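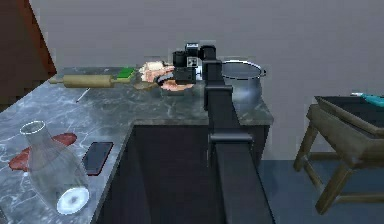
3.2 Collecting the demonstrations

We asked each operator to drive the simulated arm by remote control for 30 minutes before anything was recorded, and we're very glad we did - the early attempts taught us a good deal about our own controller.

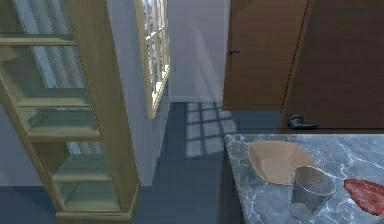 Figure 4. Kitchen layout with shelving unit and counter.

Operators told us, kindly but often, that depth was the hardest thing to judge. A clear glass cup standing close against a tan bowl, as in Figure 4, asks a lot of anybody steering from a screen. Ebenezer Tetteh suggested slowing the wrist near the counter, and 11 of our 14 operators favoured keeping that change.

Related items
Prodness: sharing control with a patient operator
Kukum teleoperation notes, May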